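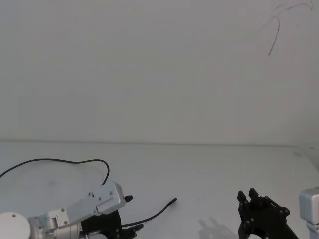 Do you go to jail if you lose in small claims court? A reader sent us that question last term, and the answer is no. Small claims court is for arguments about money and things. Jail is for some crimes, and crimes are dealt with in a different kind of court.

What is a small claims court?

It is a place where people can sort out an argument when the amount of money is fairly small. Each province or state sets its own limit. If the amount is over the limit, the case has to go to a bigger court with more rules. In some places it is called a tribunal, but the idea is much the same.

The person who starts the case is often called the plaintiff or the claimant. The person or business on the other side is called the defendant or the respondent. A judge or another trained decision maker listens to both sides.

A made-to-measure fence

Let's say a family in Flavbridge pays Singhal Fencing $1,079 to put up a back fence. In September, after one windy night, part of the fence falls down. The family says the posts weren't set deeply enough. The company says the wind was too strong for any fence.

Both sides have talked on the phone and neither will budge. The family wants some money back so they can pay someone else to fix it. They add up the cost of the repair and it comes to $311. That is the amount they ask the court for. They can't ask for extra money just because they are angry.

Before the court gets involved

Most people try to settle the argument first. The family would usually write a letter that says what went wrong, how much they want and when they want an answer. If the company pays, there is no case.

Sometimes a mediator helps. A mediator sits with both sides and helps them talk, but doesn't pick a winner. If the two sides reach a deal, they write it down and sign it.

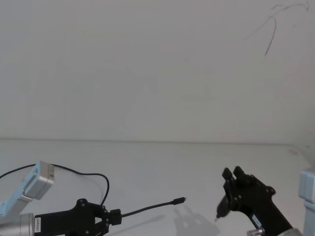 One parent told us her son thought the claim form was "like homework, except you have to post it to the other side too", and he was right about the second part. Giving the papers to the other side is called serving them. The company must know what the family is saying so that it can get its own answer ready. A court would be unfair if one side got a surprise.

The form asks for names, addresses, the amount of money and a short story of what happened. There is a fee to hand it in. If the family wins, the fee is often added to what the company has to pay.

What counts as evidence?

Evidence is anything that helps show what happened. For the fence, it could be:

the signed contract
the receipt
photos of the broken part
emails between the family and the company
a written price from another business, such as Werker Home Repairs
a neighbour who saw the work being done

The neighbour would be a witness. A witness has to promise to tell the truth, and can only talk about what they know for themselves. "I saw them dig the holes" is useful. "My cousin heard they dig bad holes" is not much help.

On the day

The room is usually smaller than the courtrooms on television – often there is no jury at all. Each side sits at a table. The family goes first, then the company. The judge asks questions. People take turns and don't interrupt.

Many people come without a lawyer. The rules are kept simple so that they can.

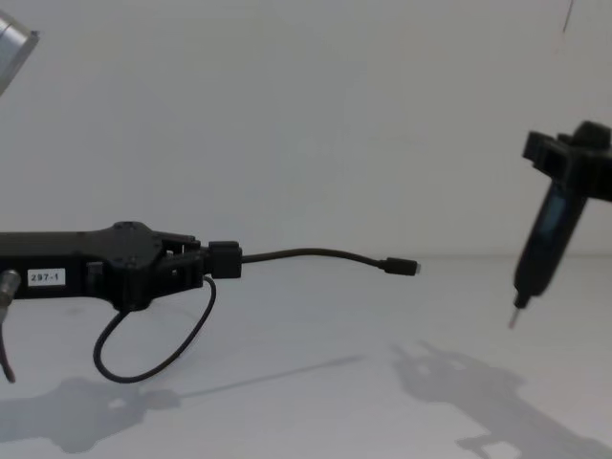

What if both sides are telling the truth as they remember it, asked another reader, and how would the judge know who to believe? The judge doesn't have to be completely certain. In this kind of case, the judge decides which story is more likely. If the family's story is more likely than the company's, the family wins. In a criminal case the test is much harder to meet, as somebody could lose their freedom.

After the decision

The judge may decide right away or send the decision later. The family might get all $311, part of it or nothing. If the company has to pay, the court can let it pay in smaller amounts over 12 months.

Can children use small claims court?

Usually an adult has to act for someone under 18. If you paid for skates at Mirent Sports with your birthday money and the shop sold you a broken pair, a parent or guardian would normally fill in the form for you. Try taking the skates and the receipt back to the shop first.

Words to know

Claim: what you are asking for, and why.
Contract: a deal the law says people must keep.
Serve: to give court papers to the other side in the proper way.
Settle: to agree on an answer without the judge deciding.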